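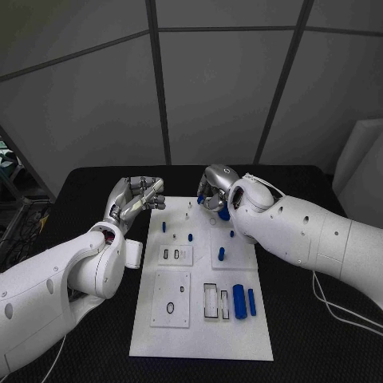

Montagebrett Sisirholm mit blauen Stiften, auf schwarzem Tisch

Montagebrett Sisirholm
Hersteller: Cedard
Artikelnummer: 28-111
Preis: 111 Euro, Versand wird im Warenkorb berechnet
Lieferbar ab Lager Fandanmont

Beschreibung

Das Montagebrett Sisirholm ist eine Übungsfläche für kleine Steck- und Fügearbeiten. Auf einem flachen weißen Brett werden Platten, Stifte und eine Zahnscheibe mit Welle angeordnet. Die Stifte und die Zahnscheibe sind blau und damit auf dem weißen Grund gut zu erkennen, auch wenn man von der Seite auf den Tisch schaut.

Wir haben das Brett für Arbeitsplätze entwickelt, an denen das Greifen, Ausrichten und Einsetzen von kleinen Teilen geübt oder verglichen wird. Die Aufgaben beginnen einfach: Stift nehmen, über die Platte halten, einsetzen. Schwieriger wird es, wenn die Reihenfolge vorgeschrieben ist oder wenn zwei Stifte nahe nebeneinander stehen sollen. Dann muss man sich vorher überlegen, von welcher Seite man kommt.

Die quadratischen Platten sind etwas höher als das Brett. Man kann sie deshalb auch mit den Fingern finden, ohne genau hinzusehen. Die gedruckten Kreise und kleinen Rechtecke auf der Fläche sind dünn gehalten. Sie dienen als Markierung für Ablage und Startposition. Ein Kunde hat uns gefragt, ob es die Linien auch in Farbe gibt. Zurzeit bieten wir sie nur in Schwarz an. 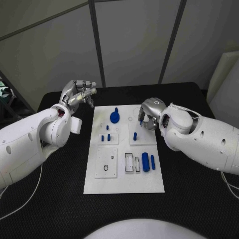

Blauer Stift über der quadratischen Platte, oben auf dem Brett die Zahnscheibe mit Welle

Lieferumfang

1 Grundbrett, weiß, matt
1 Satz Platten, weiß
1 Satz Stifte, blau
1 Zahnscheibe mit Welle, blau
1 Aufgabenheft mit 28 Übungen (Deutsch und Englisch)
1 Beutel für die Kleinteile

Der Tisch gehört nicht zum Lieferumfang. Das Brett liegt auf jeder ebenen Fläche. Wir empfehlen einen dunklen, nicht glänzenden Untergrund, damit der Rand des Brettes deutlich bleibt.

Aufbau

Das Brett wird mit der kurzen Seite zum Arbeitsplatz hingelegt. Die Zahnscheibe kommt in die Nähe des oberen Randes, die Platten werden nach der Zeichnung im Aufgabenheft verteilt. Für die ersten Übungen genügen wenige Stifte. Bitte drücken Sie die Stifte gerade ein und drehen Sie nicht dabei. Wer mit zwei Händen arbeitet, soll links und rechts genug Platz lassen, denn die Ellenbogen brauchen mehr Raum, als man am Anfang meint.

Leichte Schräglage des Brettes ist bei den meisten Übungen erlaubt. Nur bei den Übungen mit Zeitmessung soll die Kante parallel zum Tisch liegen.
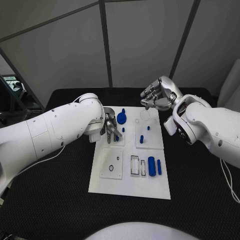 Das Aufgabenheft wurde von Erlinda Cabanatuan zusammengestellt, und sie beantwortet auch Fragen zu den einzelnen Übungen. Schreiben Sie dafür bitte die Nummer der Übung in den Betreff. Lösungen werden nicht mitgeliefert, man bekommt sie auf Anfrage als Datei.

Haltbarkeit und Pflege

Die Aufnahmen in den Platten sind für 2000 Steckvorgänge ausgelegt. Danach können die Stifte ein wenig lockerer sitzen. Platten und Stifte sind einzeln nachzubestellen, das Brett selbst muss man nicht ersetzen.

Reinigen Sie die Fläche mit einem weichen, leicht feuchten Tuch. Scheuermittel und Alkohol greifen die gedruckten Linien an.

Zubehör

Ersatzstifte blau, Beutel mit 200 Stück
Ersatzplatte quadratisch, einzeln
Zahnscheibe mit Welle, einzeln
Ablageschale Chatzigeorgiou, passend für alle Stifte der Serie

Hinweise zur Bestellung

Schulen und Werkstätten können auf Rechnung kaufen. Bestellungen, die bis 14 Uhr eingehen, werden noch am gleichen Tag gepackt. Im August ist das Lager geschlossen. Achtung: enthält Kleinteile, nicht für Kinder unter drei Jahren geeignet.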